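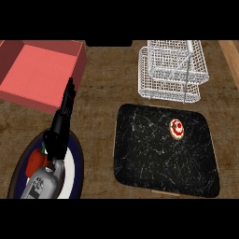
Simulated table task in Flollow, hand over the plate

Flollow simulation kit, is it worth it for a small lab?
Posted by Serpil Avcı, August 2023

We are two persons and we want to test grasping with a multi-fingered hand before we buy the real one. The Flollow kit costs 650 for one year. My screenshot is from the trial version. Are the objects good enough for serious work, for example the wire baskets and the small tart on the marble board? And does it run on a normal office computer?

Esden
I have used it since February. The kit has 120 objects and you can add your own. Wire mesh is heavy for the contact calculation, so please replace it with simple boxes for the first tests. My computer has no special card and I get 20 steps per second with the full hand, which is slow but I can work with it. Ask the seller for the school price.

Işık
too expensive, try Skesari

Skesari user 2000
I tried both. Skesari is cheaper, but I could not find a hand with separate finger joints there, only simple grippers. For your plan I would stay with Flollow and pay for one year only.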